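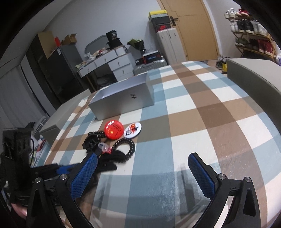
Ticket: Evening newscast captions drift out of sync during live political coverage
Product: Skasamon caption viewer
Opened by: Aarne Pitkänen
Priority: Normal
Status: Resolved

Initial report

I watch the evening news and the live speeches through Skasamon and compare how anchors describe a speech with what was said in it. I need the captions and the timecode to agree. Since the July update they don't. At the start of a program the captions are fine. By the second commercial break they are late, and by the end of a long address they are 21 seconds behind the picture.

This makes the clip export useless for me. I mark the sentence where the anchor gives his opinion, export it, and get the text of whatever was said before it. In one case the export put a senator's words under the anchor's name.

Settings: captions on, speaker labels on, recording to local disk, playback at normal speed. The set-top recorder is a Risex. I have not changed anything on it.

Reply from support (Lappalainen)

Thank you for the details. Please try the following and tell us what changes.

1. Turn off speaker labels and record one full newscast.
2. Open Settings, then Sources, and check that the caption source says "Broadcast" and not "Generated."
3. Send us the session log from a recording that shows the problem.

Update from Aarne Pitkänen

Step 1: no change. The captions were still late by the end of the program.

Step 2: the caption source was set to "Generated." I did not set it to that. I switched it to "Broadcast" and the captions are now on time for the regular newscast.

Step 3: log attached. It covers the governor's budget address and the panel discussion after it, 70 minutes in all.

The live address is still wrong, even with the source on "Broadcast." It runs fine until the network cuts from the speech to the studio, and then it slips. Each cut adds a little more.

Reply from support

We went through the log. There are 58 warnings that say "clock reset ignored," and they line up with the switches between the pool feed and the studio feed. The pool feed carries its own clock. When the network goes back to the studio, the viewer is supposed to pick up the studio clock again. In the July release it keeps the old one.

The source setting was a separate problem. The update changed it to "Generated" for anyone who had speaker labels turned on. We have passed both items to Ulteck, who maintain the caption module.

Until there is a fix, please do this before a live event:

Go to Settings, Advanced, Clock, and choose "Follow picture." Restart the viewer. Recordings made this way may lose a word or two at each feed switch, but they should not drift.

Update from Aarne Pitkänen

"Follow picture" works. I recorded a two-hour hearing and the captions were on time at the end. I did lose words at the cuts – usually the first word or two after the anchor comes back. I can live with that for now.

Can my older recordings be repaired? I have a lot of campaign coverage from after the update and would like to quote from it.

Reply from support

Yes, if the session log is still in the same folder as the recording. Install caption module patch 3, right-click the recording, and choose "Rebuild captions." It takes about as long as the program itself. If the log has been deleted, the captions have to be lined up by hand.

The patch also fixes the clock reset, so you can set Clock back to "Automatic" after installing it. Check the caption source again at the same time. The patch does not change it back for you.

Update from Aarne Pitkänen

Patch installed, clock back on "Automatic," source on "Broadcast." I rebuilt the budget address first, and the anchor's remarks now export under the right name with the right text. Two older recordings have no log, and I will do those by hand. You can close this.

Closed by support. Linked to the known issue "clock reset ignored on feed switch."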